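Visit report: Stodetti corrugated board plant, open day, Aug 31, 2024

The plant opened its converting hall to visitors in two groups. Ours entered by the reel store, where kraft liner is held on end at controlled humidity. Reels are conditioned before use, as dry liner cracks at the score.

The corrugator is a single-facer and double-backer line producing B and C flute. Starch adhesive is mixed on site and applied to the flute tips. Board leaves the hot plates, is slit and scored, and goes to a stacker. Line speed was not given. Sheet width at the time of our visit was 2000 mm.

Converting is done on a Giraldo flexo folder-gluer, installed in April. Changeover between formats takes 5 minutes — the operator quoted more for printed work. Finished blanks are strapped in bundles and palletized.

The test room was the most useful stop. Edge crush and box compression are run on every order of over 200 blanks. The sample on the press failed at the corners first, with the panels bowing after.

Most questions concerned the bottom closure of regular slotted cases. The outer flaps meet at the center and the seam carries the load once taped.

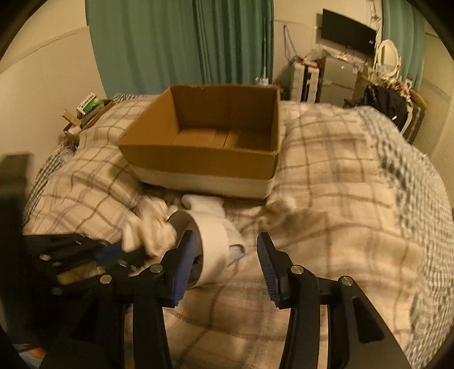 Ruth Pacheco asked whether a second strip of tape across the seam adds any strength, and was told that it mainly helps when the contents are small and heavy. She then asked for the tape width used in the tests, which the lab agreed to send by mail.

The tour closed at the loading dock. Parking is at gate 605.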